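Cotton drill trousers and jeans, line dry or tumble dry?
Laundry & Linen board

thongdee_62
We moved into a unit with a body corporate rule against washing on the balcony, so for the first time I'm thinking of running everything through a dryer. My main worry is jeans. I own four pairs and don't want them up around my ankles by July. What setting do people use? The machine is a Nimemport heat pump model, 2 years old, came with the place.

Redgum
Low heat, inside out, pull them out while the waistband is still a bit damp. Hang them over a door to finish. I've done it that way for years and lost no length that I noticed.

kettle_on
I wouldn't put jeans in a dryer at all. The stretch ones go baggy at the knee because the heat kills the elastane. Clothes horse in front of a window, fan on, done by the next morning.

Redgum
A clothes horse in a closed-up unit gave us mould behind the wardrobe. It depends on the unit.

kettle_on
Open a window then.

thongdee_62
The windows face the highway, so they stay shut most of the day. What about a dehumidifier?

Siriporn Kaewsai
We run a Flilto one in the spare room with the door closed. I paid $297 for it on special. Set it to 50 per cent and a full load of shirts dries overnight. Jeans take longer, mainly the pockets and the fly. Turn the pockets out. Check the care label too, as a couple of mine say no tumble drying and I'd missed it.

Redgum
Agree on the pockets. Also fold them along the seams as soon as they're dry, legs together, then in thirds. If they sit in the basket overnight you'll be ironing them.

Siriporn Kaewsai
I do my folding on a flat padded surface at waist height. Much easier on the back than bending over a bed. Jeans go to one side once they're folded and the small stuff gets left till last. 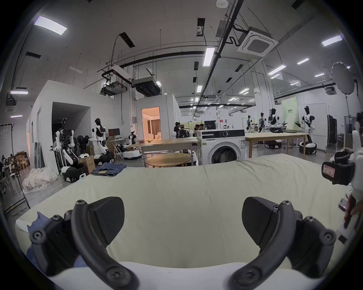 kettle_on
Thirds puts a crease across the thigh that never comes out of dark denim. Hang them by the hems with clip hangers.

Redgum
Only if you've got the wardrobe space. Ours go in a drawer.

thongdee_62
No room for hangers here either. I'll try one old pair on low on Monday and measure the inside leg before and after. If it's fine I'll do the rest. Does anyone use the Redodton dryer balls, or are they a waste of money?

Siriporn Kaewsai
I found them noisy and couldn't pick any difference with jeans. They're all right for towels.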